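Stostulwood Robotics Course
Handout 3: Task state, grasp checks and the planner loop

Read this before the lab. You will need the Lumanlan planner installed and the Flosum message tools on your path.

The task is small on purpose: one arm, one basket, one apple. The planner has to know which step it is in at any moment, and it has to get that from the head camera and the joint readings together. Neither is enough alone. The camera loses part of the object as soon as the fingers close in, and the joints can't tell an apple from a basket wall.

State A, object in basket. The hand works over the rim, so the planner adds the rim to the collision model and limits sideways motion until the fingertips are clear of it.

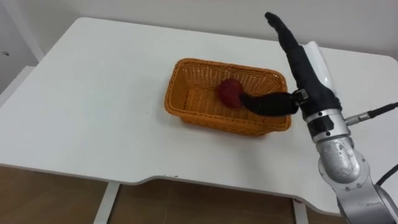

The rim limit is set in basket.cfg. Leave it alone for the first run. If you change it later, write down the old value, as the planner does not keep a copy.

State B, contact on the table. Contact is not a grasp. The detector publishes "touch" when one digit reports force and "grasp" only when the thumb and at least one finger report it together. Many first attempts at this lab treat the two as the same message and lift too early.
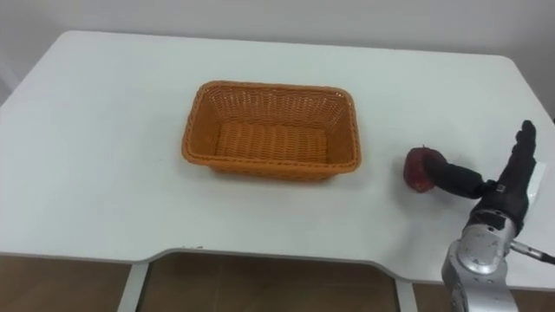 Force readings arrive faster than camera frames, so every message carries a time stamp. Match on the stamp and not on the order of arrival. The buffer holds 1,000 messages and drops the oldest first.

State C, object held. The planner now treats hand and object as one body and grows the collision shape to suit. It also stops trusting the table position of the object, which is out of date from this point until release. 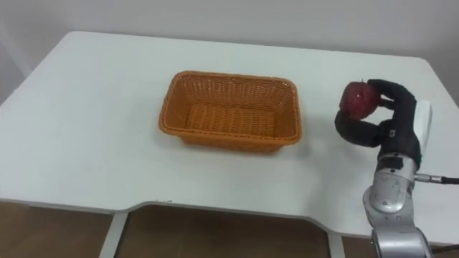
To test the held check, replay log 653 with the arm disabled. Your node should stay in C for the whole middle section of the log. If it flickers between B and C, add a hold time of 200 milliseconds before any change of state and replay it.

State D, hand clear. With no arm in view the detector has both outlines whole, and this is when it should refresh its poses. Do not refresh them in B or C — a half-hidden apple gives a centre that is shifted away from the fingers.

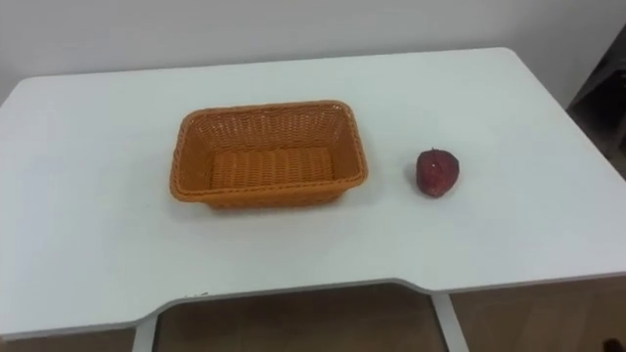 Jarnisholm: Could we refresh in B as well and just give those poses a low weight? We tried it on our branch and the replan time went down.

You can, but hand in the plain version first. The weighted version is exercise 3, and it needs the hand mask from the next handout.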